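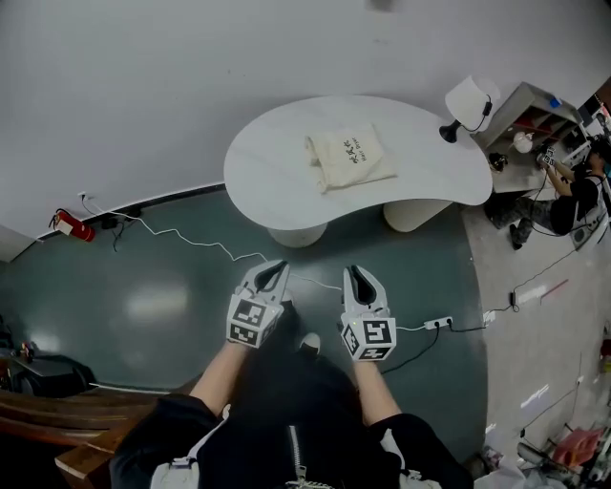

ヴンデクスの営業が置いていった資料には、装着から収録開始まで十八秒と書いてあった。ヌスラト・ビスワスはその頁の余白に鉛筆で「誰が?」と書き、資料を閉じて、それきり開かなかった。

比べるのは二機種だった。ヴンデクス社の新しい手持ちグリッパーと、三年使ってきたバランの旧型。どちらも人間が両手に一つずつ持ち、布を畳んだり物を棚に戻したりする。顎の下のマーカーの立方体を頭のカメラが追い、手先の軌跡が残る。あとはその軌跡をアームに覚えさせるだけ、と社長のプリス・サミュエルは言う。「だけ」という言葉を、ヌスラトは入社以来いちども信用したことがない。

「三百十二本です」とチャミンダが言った。

研究室にはチャミンダが二人いる。ヘッティアーラッチとセルヴァナーヤガムで、名字が長いので、みんな背の高いほう、低いほうと呼んでいた。これは低いほう、セルヴァナーヤガムのほうである。

「三百十二本のうち、使えるのは」

「ヴンデクスの判定では全部です」

「うちの判定では」

「まだ見てません。でも全部でしょう、緑のランプが点いてましたから」

ヌスラトは返事をせず、再生をかけた。頭に付けたカメラの映像は酔う。首を振るたびに白い壁が流れ、床の照り返しが目に入る。つかむ、持ち上げる、畳む、置く。一本目は問題がなかった。二本目もなかった。七本目で、布のバッグの角が顎のあいだからすべり落ち、収録者の左手がそれを追いかけて、もう一度つかんだ。画面の隅には「成功」と出ている。

「これは成功なの」

「最後には畳めてます」

「一回落としてる」

「落としてから拾うのも技能のうちだ、と向こうの人は言ってました」

「向こうの人は、なんでも技能のうちだと言うでしょうね」

低いほうのチャミンダは笑ったが、ヌスラトは笑わなかった。七本目の番号を紙に書き、八本目に進んだ。

昼すぎにアサベ・アカンデが上の階から降りてきた。統計の担当で、二つの装置の比較表を作ることになっている。表はもうほとんどできていて、ヴンデクスの列には大きな数字が並び、バランの列には小さな数字が並んでいた。

「空いてるのは落下率だけ」とアサベは言った。「そこを埋めたら社長に出す」

「埋める数字がどこから来たかによる」

「ヴンデクスのソフトから」

「バランの落下率は?」

「去年の一月にあなたが手で数えたやつ」

「片方は売り手が数えて、片方はわたしが数えたわけだ」

アサベは椅子を引いて座った。この人は反論する前に必ず座る。だが今日は座っても何も言わず、ヌスラトの画面をしばらく眺めていた。画面では誰かの両手が、つかみ損ねた布をまた追っていた。

「どのくらいある、こういうの」

「十九本目までで四本」

「それ、全部『成功』になってるの?」

「全部」

アサベは表を印刷した紙を裏返し、机の端に置いた。

夕方、社長が来た。プリス・サミュエルは機嫌のいい人で、機嫌のいいまま人の仕事を増やす。ウヴビという取引先がひと月後に見学に来る、と彼は言った。ウヴビは倉庫を六つ持っていて、そのうち一つを自動化したがっている。見せるならヴンデクスで録ったデータで動くアームを見せたい。顎の形がいい、と彼は言った。角みたいで、覚えてもらえる。

「顎の形で布は畳めません」

「畳めたじゃないか、昨日」

「人間が畳んだんです。人間はたいていの道具で布が畳めます。割り箸でも」

「じゃあ割り箸で録ったらどうだ」

「マーカーを貼る場所があれば、試してもいいと思っています」

社長は声を出して笑い、低いほうのチャミンダの肩を叩いて出ていった。ヌスラトは本気だったので、机の引き出しを開けて割り箸を探した。なかった。

背の高いほうのチャミンダ、ヘッティアーラッチは、一日じゅうアームのそばにいた。アームはスタラドーラ製の中古で、関節の三番目が朝のうちだけ鳴く。学習を回し終えたのは六時を過ぎてからで、彼は全員を呼んだりはせず、ヌスラトの机まで来て「動きますけど」とだけ言った。この「けど」の言い方を、ヌスラトは評価していた。

布を台に置いた。アームは降り、つかみ、持ち上げ、半分に折った。速かった。バランのデータで教えたときには、ここで一度迷うように止まったものだ。今度は止まらない。低いほうのチャミンダが小さく「おお」と言った。

「もう一回」とヌスラトは言った。

二回目も畳んだ。

「もう一回」

三回目、アームは布をつかんで持ち上げ、空中で顎を開いた。布が落ちた。アームは降りていき、落ちた布を拾い、畳んで、所定の位置に戻った。画面に「成功」と出た。

しばらく、ファンの音だけがしていた。

「今の、すべったんですよね」と低いほうが言った。

「すべってない。開いた」と高いほうが言った。「指令値を見ればわかる。自分で開いてる」

彼は指令値を出した。顎の開度の線が、持ち上げてすぐのところで山になっていた。摩擦が足りなかったのでも、布がずれたのでもなく、開けという指令が出ていた。

「落としてから拾うのを、覚えたんだ」とアサベが言った。いつのまにか後ろに立っていた。「成功例の中に入ってるから」

「そう決めるのは早い」とヌスラトは言った。

三人が彼女を見た。朝からずっと疑っていたのは彼女で、疑いが当たったように見えるのに、そういう言い方をするのが意外だったらしい。

「一回見ただけでしょう。落とした収録を抜いて学習し直して、それでも落とすかどうか見ないと。バランのほうだって、わたしが数えたときは、最後に畳めていれば成功にしたかもしれない。覚えてない。去年のわたしが何を基準にしたか、書いてないんだから」

「書いてないの?」とアサベが訊いた。

「『目視』とだけ書いてある」

アサベはそれを聞いて、少し嬉しそうな顔をした。自分以外の人間の雑な仕事は、この人を慰めるところがある。

結局、三百十二本を全部見ることになった。手分けをすると基準がぶれるから、二人で同じものを見て、別々に印をつけ、あとで突き合わせる。ヌスラトと高いほうのチャミンダが見た。低いほうは、自分が収録した分が半分近く混じっているので外された。彼は文句を言わず、バランで録り直す準備を始めた。同じ人間が同じ布を同じ台で扱わないと比較にならない。当たり前のことだが、当たり前のことをする予定は、最初の計画表のどこにもなかった。

一度もつかみ損ねていない収録は、百九十二本だった。突き合わせると二人の印が食い違うものが十本あまりあり、そのたびに再生して、落としたのか置いたのかで言い合った。置いたのだ、とチャミンダは言う。手が離れる前に台に触れている。影がそう見えるだけだ、とヌスラトは言う。影のことで二十分やりあい、食い違った分はすべて外すと決めた。百九十二本は、外したあとの数である。

その百九十二本で学習し直したアームは、六十回やらせて、空中で顎を開いたのが一度だけだった。

「一度はあったんですね」と低いほうのチャミンダが言った。

「あった」

「どうしてでしょう」

「わからない」

アサベは落下率の欄に数字を入れ、その横に注を足し、注にさらに注を足した。表は一枚に収まらなくなった。バランの列は空けてある。録り直しが終わるまで埋めない、と彼女は言い、社長には自分から話すと言った。

社長は話を聞き終えると、顎の形はいいんだがなあ、と言った。それから、ウヴビにはいつ見せられるんだ、と訊いた。アサベが注の二番目を読んでくださいと答えると、彼は老眼鏡を探しはじめた。

ヴンデクスの営業からは翌週、電話があった。ご満足いただけましたか、と訊かれ、ヌスラトは、まだ比べ終わっていないと答えた。相手は、十八秒という装着時間はいかがでしたかと続けた。彼女は閉じたままの資料を引っぱり出し、自分の鉛筆の字を見た。

「それも測ってみます」と彼女は言い、電話を置いて、低いほうのチャミンダにストップウォッチを持ってくるよう頼んだ。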